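How to oil a wooden table top at home

Updated 9 Feb 2024 by Xuelian Zeng

I have oiled my kitchen table two times now, and the second time went much better. These are the steps I follow. You need one free weekend, and a room where you can leave a window open.

What you need

Sandpaper in two grades, 120 and 180
Hard wax oil, one small can
Cotton cloths without lint, cut from old T-shirts
A vacuum cleaner with a brush
Thin gloves

Step 1. Clean the table

Wash the top with warm water and a little dish soap. Wipe it with a clean cloth and let it dry overnight. Grease from cooking must go away first or the sandpaper will fill up very fast.

Step 2. Sand it

Start with the 120 paper and always move in the direction of the grain. Do not press hard. When the old finish is gone, change to 180 and do the whole top again. Vacuum well, then wipe with a cloth that is only a little damp.

Step 3. Put on the first coat

Stir the can slowly — do not shake it. Pour a small amount on the cloth and rub it into the wood in long strokes. After 12 minutes, take a dry cloth and remove everything that the wood did not drink. The first time I left too much oil, and the table was sticky until May. 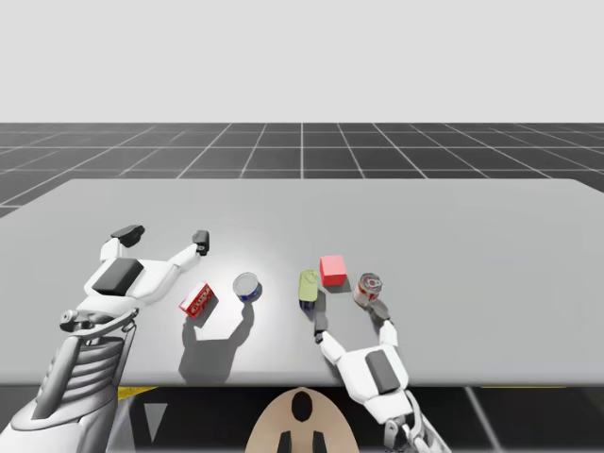

Step 4. Wait, then repeat

Leave the first coat until the next day. If the surface feels rough, go over it very lightly with a used piece of 180 paper and remove the dust. The second coat should be thinner than the first. Usually two coats are enough, but my neighbor Gerrit Maluleke put three on his desk and he is happy with it.

Step 5. Be careful with the cloths

Cloths with oil on them can start to burn without any flame. Lay them flat outside until they are stiff, or keep them under water in a metal bucket with a lid. Please do not leave them in a pile.

For the first week, use the table gently and wipe up any water right away. Do not put a tablecloth on it during this time.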